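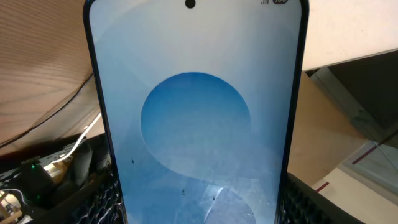 Projects > Handling Cell > Gripper and Camera Trials > Minutes

Search this site Enter keyword Go

We use cookies to keep you signed in. By continuing you accept our use of cookies. OK Settings

Gripper and camera trials: minutes of review meeting, March 2018

Present: Kiprono Mrema (chair), Salim Makokha (minutes), two from the Crabtree test group, one from purchasing.

1. Minutes of the last meeting

Accepted with one change. The Drateo controller is on loan to us until May and has not been bought.

2. Wrist camera

Salim went over the close-range work on the phone task. The phone stands upright in its holder with the screen lit, and the arm comes in face-on. The current camera gives a sharp outline along both long sides of the phone, dark against the background. The glass is the weak point. Glare and smudges on the lower half of the screen confuse the edge finder, and a bright reflection near the bottom was picked as a corner in 18 of 223 approaches.

Kiprono asked if the screen should be off for the comparison runs. Crabtree would like it on, as the finished cell will handle phones that are powered up. Agreed to leave it on with the same blue wallpaper for every run, so both cameras get the same picture to work with.

Dust on the glass was raised. Wipe the screen at the start of each block of runs – not between runs – and write it in the log.

Action: Salim to try a hood on the light and repeat the 18 bad approaches.

3. Grippers

Two grippers are still in the comparison, the Clesent two-finger and the Grullex with soft pads. Total cycles to date are 3,395. The Clesent closes faster and repeats better on the long sides. The Grullex is more forgiving when the approach is a little off, but the pads pick up dirt and leave marks on the glass, and this feeds straight back into item 2.

The Clesent has caught the holder on the way down several times. The fingers are too long for the gap. Shorter fingers are on order. Purchasing has the quote at 588 for the pair, delivery included, and will confirm.

No decision on a preferred gripper. Kiprono does not want to compare further until the short fingers are fitted.

Action: purchasing to confirm the finger order.
Action: Crabtree to send the pad cleaning procedure.

4. Controller

The Drateo dropped its link to the camera twice during long runs. Both times it came back after a restart. Salim thinks it is the cable and has swapped it, with no drops logged so far. To stay on the list.

5. Bench

Cables near the phone holder need to be tied back before the next block – one was close to the path of the arm. The holder itself is fine and stays where it is. Its position is marked on the bench and should not be moved without telling Salim.

Action: Salim to tie back cables.

6. Any other business

Crabtree asked for the raw logs as well as the summary sheets. Agreed.

Next meeting to be set when the short fingers arrive.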